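4.2 Bins, offcuts and the wear they keep

We came to the question of bins rather late in the project, and by a side door. The study at Steldale was set up to follow how small parts move through a workshop, from the delivery shelf to the bench and on to the scrap cage, and for the first several weeks all of our attention went to the parts. The containers were just what the parts sat in. It was Cherry Mae Sebastian who kept writing little notes in the margins of her log about the bins themselves (which ones people reached for first, which ones had a bad corner, which one everybody called "the loud one"), and by June her margins had become more interesting to the rest of us than the log. This section is our attempt to do those margins justice.

Let us begin with the plain facts of the inventory. When we walked the three rooms at Steldale we recorded 123 open containers in regular use, of which 83 were sheet metal and the rest were plastic or wood. Twelve of the metal ones were of the large, deep kind that sits at waist height on a stand and doesn't move from one month to the next. Those 12 are what we mean by "bins" from here on. The smaller trays and tubs are a lovely subject, and Jomar Castillo has a separate paper in preparation on them, so we leave them to him.

A bin of this sort has a simple job. Things go in from above and things come out from above, and in between they slide, settle and knock against one another. The sloping walls are meant to bring everything down toward the floor of the bin, and by and large they do, although what happens after that is less tidy than the people who designed the bins may have hoped. Long pieces come to rest along a wall. Short pieces travel into whatever gap is left. Anything that lands across a corner tends to stay across the corner until someone comes along and bothers to shift it, and we were surprised at how long that could take. One offcut in the second room spent the better part of our stay wedged in the same place, and several of the staff, when asked, spoke of it with real affection.

Over the observation period we logged 614 retrievals, by which we mean any occasion on which a single piece was taken up out of a bin and carried clear of the rim. For each of them we noted where in the bin the piece had been lying, whether it touched a wall, and whether it had to be moved along the floor before it could be lifted. We didn't time them. Vesela Vasić argued strongly at the start that a stopwatch would change the way people worked, and having watched how the room stiffened on the one morning we tried it, the rest of us came around to her view very quickly.

What the log shows most clearly is a dislike of walls. A piece lying out in the open was nearly always taken before a piece lying along an edge, even when the edge piece was the better size for the job at hand and even when it was closer. The reason is easy enough to feel if you try it yourself. To pick up a bar you want to get hold of both its long sides, and a wall takes one of those sides away. So people do what we came to call the roll, where the top edge of the piece is tipped inward with the fingertips until there is a little room behind it, or else the drag, where one end is pulled out toward the middle and the other end follows. The roll is quicker and leaves very little trace. The drag leaves a scratch.

And this brings us to the wear, which was Cherry Mae's real discovery. A sheet-metal bin keeps a kind of diary. Each drag, each dropped piece and each tool that has brushed the side on its way in or out puts its own small mark on the surface, and with enough of them you can begin to see habits. On most of the bins we looked at, the marks were far from even. The upper walls carried long thin scratches, usually at a slant, from things passing in and out over the rim. The floor carried a duller sort of wear, a general cloudiness made of a great many fine scuffs lying over one another, with no one direction winning out. The places where a wall turned into the floor were often the brightest parts of the whole bin, and we take this to be from pieces being pressed into the bend and worked out of it again (Figure 3).

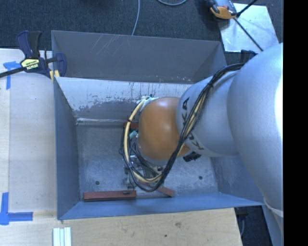

Figure 3. A large gray bin with three reddish-brown pieces in it, the longest lying against the near wall. Note the thin diagonal scratches on the upper part of the far panel, the worn band on the inner wall below it, and the pale crease where that wall meets the floor.

We should say a word about the limits of reading a surface this way, as Ailsa Forsyth was patient enough to remind us at every meeting. Wear adds up, but it doesn't come with labels. A scratch made by a bar and a scratch made by the corner of a shovel may look exactly the same, and a bin that was bought secondhand arrives with somebody else's habits already written into it. Three of the 12 bins had come to Steldale from the old Sestholm works when it closed, and no one could tell us much about what they had held there. We have kept them in the log of retrievals, where their history makes no difference, and left them out of everything we say about marks. For the remaining nine we had at least the purchase book and the memories of the staff, and the two agreed with each other more often than we had any right to expect.

There is also the matter of the contents. Most of the pieces we followed were short bars and blocks, simple shapes with flat sides, and these behave very differently from castings or anything with a hook or a flange on it. A flat-sided bar that comes to rest against a flat wall makes a long, close contact, and that is the hardest case of all for fingers. We did look briefly at one bin of mixed castings in the third room, and there the dislike of walls all but disappeared, as there was always some odd corner of the thing sticking up to take hold of. We would not want anyone to carry our results over to such a bin without looking for themselves first.

A related point came out of the interviews. When we asked people which bins they liked, they hardly ever mentioned depth or size, which were the two things we had gone in expecting to hear about. They talked about how full the bin was kept. A full bin is pleasant, they told us, because the top pieces are held up by the ones beneath and lie at all sorts of handy angles. A nearly empty bin is a chore. The last few pieces are down on the floor, they have each found an edge or a corner to lie against, and you have to lean. The log bears this out rather nicely. Drags were uncommon when a bin was more than half full and became the ordinary way of getting a piece out once there were only a handful left. It follows that a good deal of the wear along the bottom bend is probably the work of last pieces, and that a bin which is topped up early may simply last longer. We offer this as a suggestion, and a cheap one to try.

The workshop at Macapagal, which we visited for a shorter time and with a much lighter log, had arrived at something of the kind already. Their rule is that whoever notices the floor of the bin tells the storeroom. It's a charming rule and it seems to be kept, at least on the days we were present, and it means that the pieces at the bottom may go a very long time without being touched at all. Whether that matters depends on what they are. For plain stock it hardly does. For anything that is dated or batched it would be a nuisance, and Steldale, where batches are followed closely, has good cause to let its bins run down and be emptied properly before the next load goes in.

Su-bin Yoo tried one small change with us toward the end of our stay, and we report it here mostly so that others can do it better. She laid a thin folded mat, cut from an old sheet of Vellum bench liner, along the foot of the near wall in two of the bins, so that a piece sliding down would stop a finger's width short of the metal. The staff took to it at once, and the bins became noticeably quieter too, which got more compliments than anything else we did all season. The trouble was that small chips gathered under the fold, and the mats had to be lifted out and shaken every evening, and after a while one of them wasn't put back. We hadn't planned for enough retrievals in those two bins to say anything firm about drags with and without the mat, and we'd rather say so plainly than lean on a handful of rows in the log.

The marks on the upper walls are a separate puzzle and we have less to say about them than we would like. They slant, and on most of the bins they slant the same way within any one wall, so some steady habit of the hand or the tool must lie behind them. We had supposed it would follow from which side people stood on, but two bins that were approached from the same side had scratches running in opposite directions, and Jomar's suggestion that the older of the two had once stood the other way around is one we have no means of checking. Section 4.3 returns to this with the rubbings taken from the nine bins, which are set out wall by wall.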